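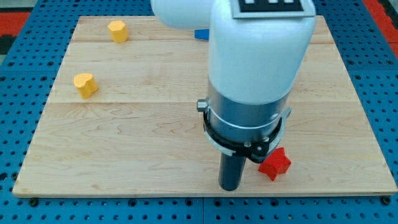 Fig. 1. Light-colored board, planks joined edge to edge, on the blue work table.

Why Do Wooden Boards Cup? A Term Project Report
Ruan Shabalala
Project partner: Mared Pumphrey
Supervisor: Rajkumari Solanki

How I ended up with this topic

I was going to do my project on bridges. Everybody does bridges. Then my aunt's kitchen table, which she had oiled very lovingly on the top and never once on the underside, started to rock on its legs, and when I laid a ruler across it there was daylight under the middle. I got way more interested in that than I had ever been in bridges, so I went to Ms. Solanki and asked if I could switch. She said yes as long as I measured something and didn't just write about my aunt.

So the question for this report is: if you take a flat board and protect only one side of it from damp air, how much does it bend, and does it go back?

A little background (I'll keep it short)

Wood takes in water from the air and lets it out again for as long as it exists, even after it's been a table for a century. When it takes in water it swells, but hardly at all along its length. Nearly all the swelling is across the grain. I knew this sort of vaguely before. What I didn't know is that it's also uneven across the grain: a board swells more in the direction that follows the growth rings than in the direction that points out from the middle of the tree. Usually it's somewhere near twice as much, depending on the species.

This means a plank sawn from the outer part of a log (flat sawn) will try to bend as it dries even if both faces are treated exactly the same. A plank sawn so the rings stand up on end (quarter sawn) stays a lot flatter. If you look at the end of a board you can see which kind you have, and I have now looked at the end of every shelf in my house.

The bend across the width is called cup. There's also bow, twist and crook, which are different, and I mixed them up for the first two weeks of my notebook. Sorry to anyone who has to read the notebook.

People have been fighting this for a very long time. One of the things I got to see for this project was a chest in the Hulgate town museum, dated 1810 on the label, with a lid made from one wide plank. The lid has two battens across the inside to hold it flat. It didn't hold still, so it split, right along a nail line! Ibsa Hailu, who looks after the furniture there, let me kneel on the floor with a flashlight for as long as I liked. She told me the battens probably caused the split, because the nails stopped the plank from shrinking and the wood had to give somewhere. Better makers used slots so the screws could slide.

What we did

We got our samples from the offcut bin at Dorkine, the lumber yard behind the bus station, where they were very nice about two students digging around for an hour. We wanted maple, all cut to the same size, and all flat sawn so the effect would be easy to see. We also made some glued-up pieces out of narrow strips, with the rings flipped the other way on every second strip, since that's what a lot of woodworking books tell you to do.

Each sample got one of three treatments. One group was left bare. One group got two coats of Broseo oil on the top face only, like my aunt's table. The last group got two coats on both faces and the edges. We let everything cure for a week on a rack.

Then they went into a big plastic storage tub with a tray of salt water in the bottom, which keeps the air inside damp in a fairly steady way. We had a cheap humidity gauge taped inside the lid and it settled at 80 percent. After 30 days we took them out and let them sit in the classroom, where the heating is brutal and the gauge read 30 percent most mornings.

To measure cup we laid a steel straightedge across each sample and slid feeler gauges under it. Mared did all of the measuring because she has steadier hands, and because I kept pushing down on the ruler without noticing.

What we found

The one-side-oiled boards cupped the most, and it was obvious even before we measured. You could set one on a desk and spin it. They bent so that the oiled face was on the inside of the curve, which makes sense if you think about it: the bare face was taking in water faster and getting wider, and the oiled face was lagging behind.

The bare boards moved too, but a lot less. They swelled on both faces together, so they mostly got wider, with a slight cup from the rings. The fully oiled ones moved least of all while they were in the tub. I had expected them to stay completely flat, and they didn't. Oil slows water down but doesn't stop it.

The glued-up pieces were my favorite. With the rings alternating, they didn't make one big curve, they made a gentle ripple, a bit like a washboard. You can barely see it but you can feel it if you drag a fingernail across. One of the woodworkers who answered my email, Dagim Abdella, said he stopped alternating years ago for exactly this reason. He would rather have one smooth curve that he can pull flat with screws than a ripple he can't do anything about. Other people argue the opposite and get pretty heated!

Going back to dry air, most of the samples came nearly flat again over the next couple of weeks. A few of the one-side-oiled ones kept a small cup. I think the damp face got squeezed while it was trying to swell and ended up a tiny bit narrower for good. I read about this in a chapter by Guérin, where it's called compression set, but we didn't test it properly so I'm only saying it fits.

Things that went wrong

The tub lid didn't seal on one corner and it took us several days to spot it. We taped it and started the count over. I also lost the pencil labels on two samples when the oil went over them, so those two are left out of the results. Use a stamp or scratch the number into the end grain.

Our biggest problem is that we didn't weigh anything. If we had weighed each sample before and after, we could have worked out how much water went in, and then we would be comparing cup with actual moisture and not just with time in a tub.

If I did it again

I'd add varnish as well as oil, and I'd try a wider board, since cup grows fast with width. I'd also like to leave a set in the tub over the summer and measure in September.

My aunt has now oiled the underside of her table. It still rocks a little, so there's a folded piece of cardboard under one leg.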